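4.2 Equipment planning and recurring costs

The purchase price of the arm is the figure most often quoted when a small laboratory asks for funds, and it is a poor guide to what the cell will cost to keep in use. For the Studasham cell we therefore kept a separate ledger for everything bought after the arm itself, from the first order in September onwards. Entries were placed under one of four headings: end-effector parts, cabling and connectors, work surface, and test parts. Staff time was logged apart from the ledger and is treated in Section 4.3.

Two suppliers were asked to quote for the gripper assembly. Orside offered a complete unit with a fixed service term. Asiren offered the same functions as separate items, with fingertips and flange sold singly. We chose the second offer. Its opening price was higher, but a worn fingertip could be replaced without sending the whole gripper away, and the lead time for a single part was quoted as 14 days against 70 for a returned unit. The cell has one arm, so any time spent waiting for a part is time lost to the whole study.
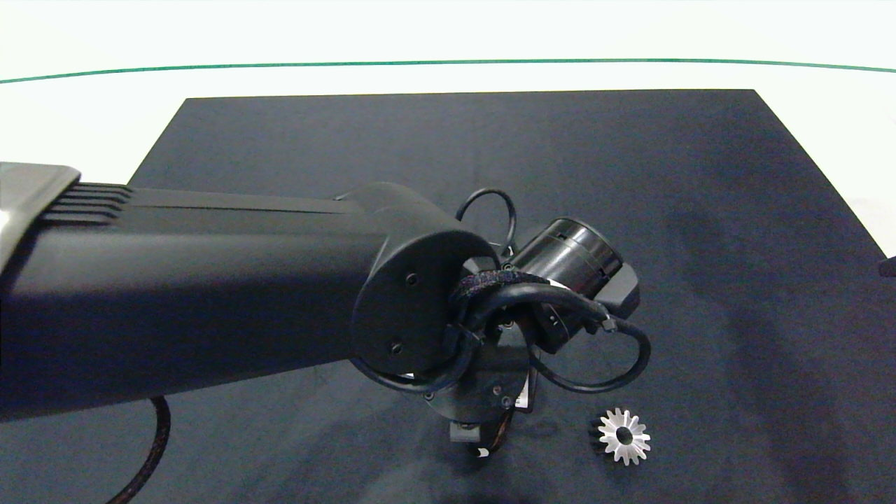 Figure 3. Arm and gripper over the fabric mat, with a bevel gear as the test part.

Cabling was the heading we had planned least well. The first budget allowed for one set of leads and no spares. Cables that run outside the arm need enough slack for the wrist to turn, and each loop of slack can catch or rub. Aidoo (the project's purchasing code for minor stock) now carries a full spare set, reordered whenever one lead is drawn from it. Connectors are bought with the leads.

The work surface was cheap by comparison. A dark fabric mat was laid over part of the white tabletop so that small metal parts, such as the gear in Figure 3, would stand out against it. Fabric wrinkles, and we budgeted for replacement mats on that account. A rigid dark panel was priced and set aside, as metal parts dropped on it in early trials tended to roll.

Total spending under the four headings came to 482 units of the project's internal accounting currency over seven months, with end-effector parts the largest share. O. Odoi and W. Akolgo checked the entries independently against the delivery notes. For a second cell we would place the spare leads and fingertips in the opening order and hold the test-part budget back until the first tasks had been fixed, as several gears bought early were of sizes we did not go on to use.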